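**Slide 7: teaching by hand** (two minutes, don't rush)

- Say hi to the Lamont folks again, they came in late last time.
- So I grabbed the arm and just walked it through the job — no code, no joystick. I did 18 runs before lunch and my shoulder hated me.
- Then we switched to remote control. Slower at first, but my own hands stay out of the wrist camera's view, and I like that a lot!
- Ask: who here has driven one of these? Wait for hands.
- Next slide, let them look for a second.

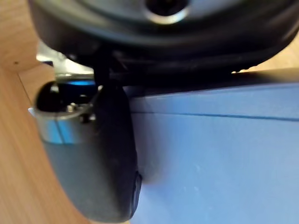

*Wrist view: gripper finger right up against the light-blue box.*

- Point at the fingertip, then hand over to Fulgencio for the Plondari part.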